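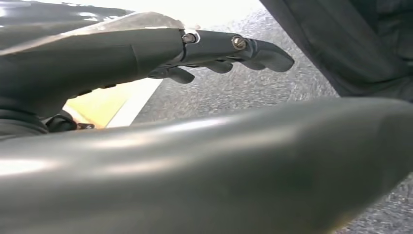 Chapter 4
Evaluating a Commercial Robotic Hand

Buyers of robotic hands often begin with the price and the grip rating. This chapter begins with the joints. In the Grornora hand, offered by Ploka as a kit, the index finger is built from jointed segments, and a brass-colored slotted screw sits at the joint between them. The finger can stay extended while the other fingertips remain curled, a posture used for pressing and pointing.

Students will review the kit as a purchasing department would – from the data sheet, the service contract and a bench trial of 500 cycles. The trial procedure was prepared by Lowri Lloyd at Burstead and revised by Costel Ghiță.

Section 4.1 covers finger joints and their fasteners. Section 4.2 deals with cable routing at the wrist.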